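Vinstead Everyday Kitchen Towels, Set of 12 – a long review from somebody who goes through a lot of towels

Posted 2025-02-23
Filed under: Kitchen linens

I should say up front that I did not set out to become a person with opinions about dish towels. For most of my adult life I used whatever was in the drawer, which was a mix of souvenir towels, a couple of stiff linen ones that came as a wedding present and never softened up, and some old hand towels that had been demoted from the bathroom. They all did the job after a fashion. But when we moved to the house on Vuscombe Road we gave up the dishwasher (the old kitchen had one, this kitchen doesn't, and the spot where it might go is currently full of baking sheets), and all of a sudden I was drying dishes by hand two or three times a day. You learn a lot about a towel that way.

So last April I bought the Vinstead set in coral, and I've been using them hard ever since. I wanted to wait a good long while before writing anything, since I've been burned by towels that were lovely for a month and then went thin as a handkerchief.

What you get

A bundle of 12 towels, all the same color, tied up with a paper band. They call the color coral. My sister calls it salmon and my husband calls it pink, and I would say he's the closest, especially after a few trips through the wash. It was a little brighter than I expected out of the package, and I did have a moment of wondering whether I should have gone with the oatmeal. I'm glad I didn't. Our counters are gray and so is most of the weather here, and it's cheerful to have something warm-looking by the sink on a dark morning.

They're cotton, with hemmed edges all the way around and a hanging loop on one corner. The loop is a narrow strip of the same cloth and it's sewn right into the corner, so it hasn't popped off any of mine. I do wish it were a touch longer, because it's a fiddle to get it over the fat hook on the back of our pantry door, but it goes on the oven knob just fine.

The first few washes

Please wash them before you use them. The card in the package tells you to and I ignored it, and that first towel just pushed the water around on the plate. I thought I'd wasted my money! After two washes it was a different towel altogether. By the fourth or fifth they had come up soft and a little bit fuzzy, and they'd grab the water off a glass in one pass.

They do shed at the beginning. I washed mine by themselves for the first couple of loads and got a good thick felt of pink out of the dryer screen, and there was some lint on my wine glasses for the first week or so. After that it settled down. If you have a black stovetop you'll want to keep an old linen towel around for it, as these will still leave a bit of fluff on a dark shiny surface even now.

They also shrink, a little more in the length than the width. Mine started out long enough to fold in thirds over the oven handle and now they fold in half. I don't mind it. If you're particular about size, maybe do.

Drying dishes

For plates, bowls and pots these are the best towels I've owned, and I mean that. One towel will get me through a full rack of supper dishes without getting to that clammy stage where you're only moving the damp from one plate to the next. If I've done a big stockpot and the roasting pan as well I'll reach for a second one. They're thick enough that you can pick up a warm pot lid with one folded over, though I would not use them for anything straight out of the oven. Get a real mitt for that.

For glasses they're good without being perfect. I had a set from Istine before this, a flat woven kind, and I still think the Istine ones did a nicer job on stemware. You could get the corner down into a narrow glass, and there was never any fuzz. But they were hopeless on anything big, and they took forever to dry. I have kept two of them for the good glasses and retired the rest to the garage.

Other things I've used them for

Bread, mostly. I lay one over the bowl while the dough comes up, and the weight is enough that it stays put and doesn't sag down into the dough the way a thin one will. I've wrapped warm rolls in them to take next door. I've rolled up washed lettuce in one and left it in the refrigerator overnight, and it was crisp the next day. I've put one folded under the cutting board to keep it from skating around on the counter, and that works better than the rubber thing I bought for the purpose.

I also keep one under the dish rack, as ours drips from one corner no matter how I tip it. That towel gets the worst of it and gets changed every morning.

Folding and storing

Now this is where I'm going to be fussy for a minute. Because they're soft, they don't fold as crisply as a linen towel. You can smooth them and square them up and they'll still have a bit of a slouch to them, and the edges like to lift. I fold mine in half the long way and then in half again and stack them in the drawer to the left of the sink, hems facing back, and I've stopped trying to make it look like a shop display. Rolling them works better if you've got a basket.

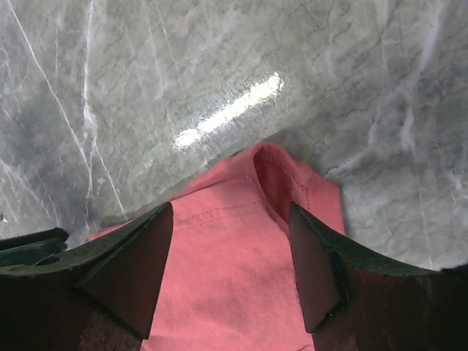

The hems are what I really look at on any towel, since that's where the cheap ones go first. After all this time mine are sound. The stitching on most of them is as straight as the day they came, and I have only had one where a thread pulled loose at a corner, which I snipped and forgot about. There is a slight ruffle along the short ends on a few of them where the cloth has shrunk more than the thread did. A warm iron takes it out if it bothers you. I haven't ironed a dish towel since I was living with my mother and don't plan to start.

Stains

Coral is more forgiving than white and less forgiving than navy. Tomato sauce washes out or else blends in, I've never been sure which. Coffee leaves a shadow until the second wash. Turmeric is forever, and I have one towel with a yellow thumbprint on it that now lives under the sink with the scrub brushes. I use warm water, regular detergent and no fabric softener (softener will make any towel stop drying, so do skip it), and every month or so I give them a soak in hot water with washing soda. They have faded, and they've faded evenly, so the whole stack still matches.

One warning – don't leave a wet one balled up. They're thick, and they'll go sour faster than a thin towel would. Hang it open over something and it's dry by bedtime.

How they compare

Besides the Istine ones I mentioned, I borrowed a couple of the Danladi waffle towels from my sister for a few weeks so I could be fair about it. The Danladi is a handsome towel, and it dries faster than the Vinstead on the hook. It also catches on everything. I snagged one on the cheese grater on the second day and had to confess to it. It's scratchier in the hand, too, and if you have dry skin in the winter like I do, you notice. She loves hers and we've agreed to leave it there.

Would I buy them again?

I already have, in a way. I gave a bundle to my niece for her first apartment, in the oatmeal this time. Of my own 12 I still have 9 in regular kitchen use. The turmeric one I've told you about, one went to the car for wiping the windshield, and one went on a picnic and never came home.

If you've got a dishwasher and only dry the odd saucepan, you probably don't need this many towels, and I do wish Vinstead would sell them in a smaller bundle. For a household that washes up by hand, a dozen is just right. It gets us from one laundry day to the next with a couple to spare, and I haven't had to dry a plate with a paper towel in months.

Good: thirsty, soft, hems hold up, color fades evenly
Less good: lint in the first weeks, short hanging loop, some shrinkage, only sold by the dozen

I'll come back and add a note if the hems start to go. Next up is the dish rack with the drippy corner, and I have plenty to say about that one.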